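Gadgets
07/02/2022

So the Borkari arm kit finally showed up, and I have been ignoring my laundry ever since! I ordered it from Mesberg after comparing it with the Kolletlow one for way too long. Kit plus wrist camera came to $615, and shipping took 11 days (they'd promised a week, but fine).

Putting it together ate up most of my Saturday. The manual is decent until you get to the wrist, where it skips a step and leaves you holding 2 screws with no home. I found them a home. The arm hasn't fallen off.

What I like: it's quiet, the joints feel solid, and the Aguiar app connected on my first try, which never happens to me. It even lets you save up to 200 poses. I've used maybe six.

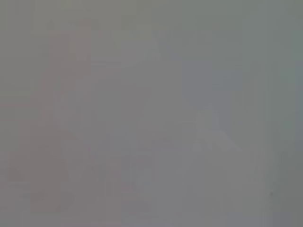
The wrist camera is where I'm less in love. It's an $80 add-on, and for that money I want crisp edges and real color, and I'm getting gray mush with a little pink and blue in it. I've gone through every setting in the app and I've emailed support, so I'll update this post when they write back. If you're on a budget, get the arm on its own for now and put the $80 toward the better gripper. I'm planning to order that one in August, once my credit card has calmed down.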